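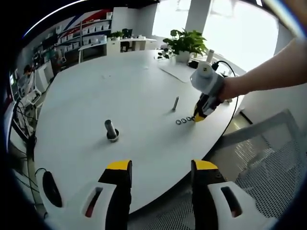

A metal cylinder in a round black base stands on a white table.

Saithong changes how link posts are counted in scheduled campaigns

Saithong, the social media scheduling tool used mainly by small retailers and agencies, has changed the way it reports clicks on link posts. The update went live for all paid accounts in November and applies to every campaign created after the switch. Older campaigns keep the previous method unless an account owner converts them by hand.

Under the old method, a click was logged each time the shortened link was requested. That total included link previews generated by messaging apps, security scanners that open links before delivery, and repeat requests from the same device. The new method filters known preview agents and groups repeat requests from one device within a 54-minute window. The result appears in the dashboard as "filtered clicks." The raw total is still available in the export file, in a column labeled "requests."

The company published figures from one of its own test accounts to show the size of the difference. A campaign that recorded 3,792 requests produced 3,476 filtered clicks. Product lead Manee Wannasri said the gap will vary by network and by audience, and that accounts posting to business audiences should expect a larger one.

"Corporate mail systems open a lot of links," Wannasri said. "If your posts get forwarded into those systems, your old number was high. We would sooner have you see the lower number and plan on that."

Click-through rates are affected as well. Saithong divides clicks by impressions as supplied by each network, and the impression figure has not changed. A drop in the rate between October and November may therefore reflect the new count and say nothing about the posts themselves. The dashboard marks the changeover with a vertical gray line on all trend charts. Charts exported as PDF do not carry the line yet.

Agencies that bill by click are the group most exposed to the change. Dirk Teuber, who runs paid and organic accounts at the agency Branerano, said his team converted its client campaigns in the first week and reissued the monthly reports with both columns shown.

"We had two contracts with a click target written into them," Teuber said. "Neither one defined a click. Both do now."

Branerano compared the filtered figure with landing page sessions in its clients' web analytics. According to Teuber, the two numbers were closer than before but did not match. Visitors who leave before the page loads are counted by the link and missed by the analytics script, and visitors who decline tracking cookies are missed in the same way.

Campaign tags are handled as before. Source, medium and campaign values are appended to the destination address at the time of publishing, and editing a tag after a post has gone out has no effect on clicks already recorded. Tag values remain case sensitive, so "Spring" and "spring" are listed as separate campaigns.

Converting an older campaign is done from the campaign settings page, under Reporting. Saithong holds request logs for 600 days, and campaigns that began before that point can be converted only in part. Conversion cannot be undone. Users are advised to export the original figures first. Large accounts may see the status "queued" overnight while the logs are processed.

Developers who pull data through the reporting interface need to make one adjustment. The existing "clicks" field continues to return the raw total for old campaigns and returns the filtered total for new ones. Akihiko Ichikawa, who maintains the connector between Saithong and the reporting package Brenine, recommends reading the two new fields by name and dropping the old one. A Brenine update with that change is in testing.

Saithong said the list of filtered preview agents will be revised monthly and posted in its help center. Story posts and profile links are not covered by the new method. Support for profile links is planned for the next release, and no date has been given for stories.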